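Search this site Go
Home Features Places Work Archive
We use cookies to make the magazine better. Accept / Settings

The Big Room at Weslow

By Rosalba Palumbo
April 2022

I came to Weslow the first time in December, when the heating was still a matter of discussion and people kept their coats on until lunch. The company had moved in two weeks before. They came from four small rooms over a pharmacy in Viltmont, where every room had a door and, I was told, every door had its own opinion. Now they have one floor, wide and long, and almost no doors at all.

I am interested in how people make a place for themselves in an open office. I worked in one for seven years, and I know that it takes some time. A desk is given to you on the first morning, but it becomes yours only later, when your cup has left a ring on it and you know which drawer does not close.

Italo Monti was responsible for the move. He is a quiet man with a pencil always in his shirt pocket, and he measured everything himself. The floor is 300 square meters, and 35 people have a key. He did not want a wall in the middle, although three firms offered to build him one. "In the old rooms we wrote messages to a colleague who was sitting behind the wall," he told me. "I wanted that we stand up and go there."

So people stand up and go. This was the first thing I noticed. In the morning they arrive by the stairs, they stop at one table, then at another, and the bag often stays on the shoulders for a good part of this tour. Some of them have visited half of the office before they sit down for the first time. Monti calls it "the market." He likes it, but he admits that before nine it is not possible to make a telephone call.

The tables were the longest argument. The first supplier, Ene, sent a model with a gray top, and it stayed one month in the corridor with a sheet of paper on it where everybody could write a comment. The comments were not kind. One person wrote only "dentist." In the end they ordered wooden tops on white legs, from a small workshop called Brestular, and they paid more than they had planned. Not every desk was changed. The gray ones that came from Viltmont were still good, and Monti does not throw away a good desk.

White walls and a white ceiling were decided quickly. The floor took longer. Monti brought home a plank and left it in his kitchen for a week, to see how it looked in the evening with the lamp on. His wife thought it was a shelf. It is a gray-brown color, not warm and not cold, and it hides the dust well -- this he learned from the kitchen. 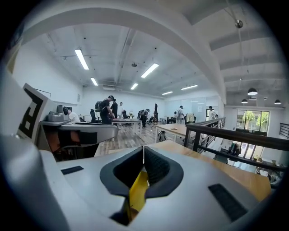 The open floor at Weslow, with a wood-topped table at center-left.

What is missing, say the people who work there, is a place for the small things. In the old rooms each one had a windowsill or a hook. Here the chargers, the umbrellas and the birthday cakes all travel from table to table, and a cake can be finished before it reaches its owner. A cupboard was promised for the spring. I saw a drawing of it, and it is a very large cupboard.

Noise is the other subject. It is less than I expected, perhaps because the ones who want silence have found each other and moved together to one side. There was no rule about this. One colleague changed seat, then another followed, and after a few weeks a person who laughed too loudly there was looked at -- gently, but looked at.

On my last visit I stayed until the evening. Monti was on his knees with the pencil, marking on the floor where the cupboard should stand, and two colleagues were telling him that it was too near to the stairs. He moved the mark by the length of his hand. They said it was still too near.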